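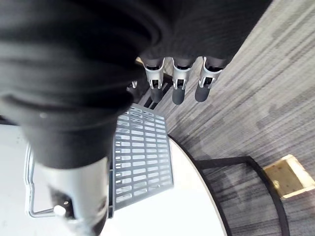
제7장 손끝부터 의심하기: 공동 공방에서 만드는 그리퍼

최종 수정: 26. 2. 25.

7.1 이 장에서 다루는 것

앞 장까지 우리는 관절을 움직이는 법을 배웠다. 모터를 고르고, 감속비를 정하고, 팔 끝을 원하는 좌표로 보내는 계산도 해 보았다. 이제 팔 끝에 무엇을 달 것인가 하는 문제가 남는다. 많은 입문서가 이 대목을 몇 쪽으로 넘긴다. 집게 모양의 부품을 출력해서 나사로 고정하고, 블록 하나를 집어 올리면 그것으로 끝이다. 필자는 그런 책으로 공부한 사람들이 공방에 와서 두 번째 물건 앞에서 막히는 모습을 여러 번 보았다.

제7장은 손가락, 손끝 재료, 팔을 덮는 천, 작업대의 순서로 진행된다. 제어 알고리즘은 제8장으로 미룬다. 손끝이 미끄러지는 문제를 소프트웨어로 덮으려는 시도가 워낙 흔해서 일부러 순서를 이렇게 잡았다. 학습 기반 파지에 기대가 큰 독자라면 조금 답답할 수 있다. 그래도 순서를 바꾸지 않고 읽기를 권한다.

준비물은 제6장에서 완성한 팔, 버니어 캘리퍼스, 주방용 저울, 그리고 모양이 서로 다른 물건 한 상자이다. 물건은 새로 살 필요가 없다. 단, 전부 정육면체로 채우지는 말 것.

7.2 손가락은 몇 개여야 하는가

공방 게시판에서 가장 오래 이어지는 논쟁이고, 필자가 보기에 가장 소득이 적은 논쟁이기도 하다. 손가락이 둘이면 구조가 간단하고 고장 난 곳을 찾기 쉽다. 셋이면 둥근 물건을 받치기에 유리하다고들 한다. 그 말이 맞는 경우는 분명히 있다. 그러나 세 손가락의 배치와 굽는 방향이 물건에 맞을 때의 이야기이고, 취미 제작자가 첫 시도에서 그 조건을 맞추는 일은 드물다.

이 장 첫머리의 사진에는 금속 손가락 세 개가 나란히 늘어서 있다. 손가락마다 직사각형 창이 뚫려 있고, 끝은 둥근 고무로 마무리되었다. 이런 손을 보고 바로 따라 그리고 싶어지는 마음은 이해한다. 하지만 창을 왜 뚫는지 스스로 설명하지 못한다면 아직 도면을 그릴 때가 아니다. 무게를 줄이려는 것인가, 안쪽에 부품을 넣으려는 것인가, 조립할 때 공구가 들어갈 길을 내려는 것인가. 답에 따라 창의 크기와 위치가 달라지고, 남은 벽의 두께도 달라진다. 모양만 베낀 손가락은 대개 창의 모서리에서 금이 간다.

Zepeda 키트를 사용하는 독자는 손가락이 두 개인 기본형으로 시작하면 된다. 설명서 뒷부분에 세 번째 손가락을 덧붙이는 방법이 실려 있지만, 덧붙인 손가락은 구동축이 따로 없어 나머지 둘을 따라 움직이기만 한다. 필자는 이것을 세 손가락 그리퍼라고 부르는 데 동의하지 않는다.

7.3 손끝 재료

고무는 만능이라는 믿음이 있다. 마찰이 크니 아무거나 잘 잡힌다는 것이다. 다음 네 가지를 직접 확인하기 전에는 그 말을 받아들이지 말자.

가. 먼지. 고무 표면은 공방의 톱밥과 카펫 보풀을 잘 모은다. 아침에 닦은 손끝과 저녁의 손끝은 다른 부품이라고 생각하는 편이 낫다.

나. 떨어짐. 잘 붙는 재료는 놓을 때도 붙어 있다. 가벼운 물건일수록 손가락을 벌린 뒤 한쪽에 매달려 있다가 엉뚱한 곳에 떨어진다. 시연 영상에서는 이 부분이 흔히 잘려 나간다.

다. 눌림. 부드러운 손끝은 힘을 받으면 모양이 바뀐다. 캘리퍼스로 잰 손가락 간격과 물건에 닿았을 때의 간격이 어긋나고, 위치 제어만으로는 그 차이를 알 수 없다.

라. 닳음. Wirkcombe 공동 공방의 작업 일지에는 같은 고무 손끝을 1000회와 2000회에 각각 점검한 기록이 있다. 1000회에서는 눈에 띄는 변화가 없었고, 2000회에서는 한쪽 모서리가 비스듬히 깎여 있었다. 표본이 손끝 한 벌뿐이므로 수명으로 읽어서는 안 된다. 필자가 여기서 얻은 것은 점검 날짜를 적어 두는 습관 정도이다.

7.4 팔을 덮는 천

주름진 천 덮개는 겉보기에 장식 같지만 하는 일이 있다. 손가락이나 머리카락이 관절 사이로 들어가는 것을 줄여 주고, 배선이 물건에 걸리는 일도 막아 준다. 여러 사람이 드나드는 공방에서는 덮개 없는 팔을 켜 둔 채 자리를 비우지 않는다는 규칙만으로도 도입할 이유가 충분하다.

반대쪽도 보아야 한다. 덮개 안에서 나사가 풀리면 보이지 않는다. 케이블이 쓸려서 피복이 벗겨지는 것도 마찬가지이다. 모터의 열이 빠져나갈 길도 좁아진다. Skernden 제작 모임이 나누어 주는 재단 본은 안쪽에 여밈을 두어 덮개를 벗기지 않고 관절을 들여다볼 수 있게 했다. 좋은 생각이지만 여밈이 팔꿈치 안쪽에 오면 굽힐 때마다 씹힌다. 본을 그대로 자르지 말고, 자기 팔을 완전히 굽힌 상태에서 천을 먼저 둘러 볼 것.

천이 부푼 만큼 팔의 실제 부피도 커진다. 충돌 검사 모형에 금속 부분의 치수만 넣어 두면 계산으로는 지나갈 수 있는 틈에서 천이 걸린다. 주름은 펴졌을 때와 접혔을 때 두께가 다르므로 접힌 쪽을 기준으로 잡는다.

7.5 작업대와 과제

집어 올리기 시험은 거의 언제나 평평한 책상 위에서 이루어진다. 물건은 하나씩 떨어져 있고, 색이 뚜렷하고, 손이 내려오기 좋은 자리에 놓인다. 이런 조건에서 얻은 성공률을 보고 부엌일을 맡길 수 있겠다고 말하는 글을 필자는 믿지 않는다.

Flurora 과제는 그 점에서 조금 낫다. 모형 채소를 칸에 쌓아 두고 지정된 품목을 골라 바구니에 담는 과제로, 물건들이 서로 기대고 겹쳐 있다는 것이 핵심이다. 오이는 오이 위에서 구르고, 당근은 끝이 제각각 다른 쪽을 향한다. 하나를 들면 옆의 것이 따라 움직인다. 바구니도 만만치 않다. 손잡이를 잡고 드는 순간 무게중심이 손 아래에서 흔들리기 시작하고, 다른 팔은 흔들리는 입구를 향해 물건을 내려놓아야 한다.

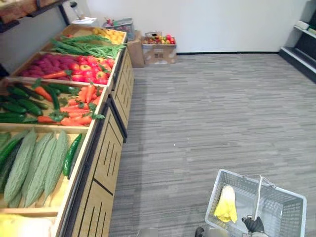 그림 7-2. 기울어진 나무 진열대의 모형 채소와, 그리퍼가 손잡이를 쥔 회색 바구니.

그림 7-2에서 여주와 오이의 표면을 비교해 보자. 울퉁불퉁하게 골이 진 여주는 손끝이 닿는 면적이 작고, 어느 방향에서 잡느냐에 따라 그 면적이 달라진다. 당근에는 잎이 달려 있다. 잎을 물체의 일부로 보고 중심을 계산하면 손은 잎 쪽으로 치우쳐 내려간다. 진열대가 기울어 있으므로 손목도 그 각도를 고려해야 한다.

모형이라는 한계는 남는다. 진짜 토마토는 눌리면 터지고, 진짜 여주는 무르는 곳이 있다. 모형은 종류가 달라도 무게가 비슷한 제품이 많아서, 힘 조절이 엉성한 손도 좋은 점수를 받는다. 따라서 Flurora 과제를 통과한 손에 대해 할 수 있는 말은 모형을 잘 담는다는 것까지이다. 과일 가게에서 쓸 수 있다는 말은 다른 실험이 필요하다.

진열대를 직접 짜는 독자는 앞면 높이를 70 cm 안팎으로 잡되, 자기 팔이 맨 뒤 칸의 바닥까지 닿는지를 먼저 확인한다. 닿는다고 계산된 것과, 물건을 쥔 채로 다시 빠져나올 수 있는 것은 별개이다. 칸막이 안쪽 벽에 붙어 있는 물건은 손가락이 들어갈 틈이 없어 가장 늦게까지 남는다. 시험 때 그런 물건을 슬쩍 가운데로 옮겨 놓고 싶어지는데, 옮겼다면 기록에 그렇게 적는다.

7.6 기록하는 법

공방에서 만든 손의 성능은 만든 사람의 기억 속에서 가장 좋다. 다음 항목을 시험할 때마다 적는다.

- 물건의 이름과 무게, 놓인 상태
- 손끝을 마지막으로 닦은 때
- 집기, 옮기기, 놓기 각각의 결과
- 사람이 손을 댄 횟수와 이유
- 중간에 그만둔 시험과 그만둔 까닭

마지막 항목을 빠뜨리는 사람이 많다. 기어에서 소리가 나서 멈춘 시험, 바구니가 넘어져서 처음부터 다시 한 시험이 표에서 사라지면 남은 숫자는 좋아 보인다. Wirkcombe의 일지를 넘겨 보면 5월의 몇 쪽이 이런 중단 기록으로 채워져 있다. 읽기에 지루하지만 필자가 이 장을 쓰면서 가장 자주 펼친 쪽이기도 하다.

연습

1. 자신의 그리퍼로 같은 물건을 같은 자리에서 되풀이해 집어 본 뒤, 손끝을 닦고 다시 시험한다. 차이가 없다면 시험 조건이 너무 쉬웠는지 검토한다.

2. 덮개를 씌운 팔과 벗긴 팔로 같은 경로를 움직이고, 천이 걸린 지점을 도면에 표시한다.

3. 인터넷에서 그리퍼 시연 영상을 하나 골라 편집된 곳을 모두 찾는다. 각 지점에서 무엇을 확인할 수 없게 되었는지 쓴다.

다음 절에서는 Zepeda 기본형의 손가락을 분해하여 구동축의 유격을 잰다. 저울과 캘리퍼스를 가까이 두고 시작한다.

관련 항목
제6장 팔꿈치와 손목: 배선이 지나갈 자리
제8장 힘을 재지 않고 쥐는 법, 그리고 그 한계
부록 다. Skernden 덮개 재단 본 수정 내역
부록 라. Flurora 과제 기록표 양식
공동 공방 안전 점검표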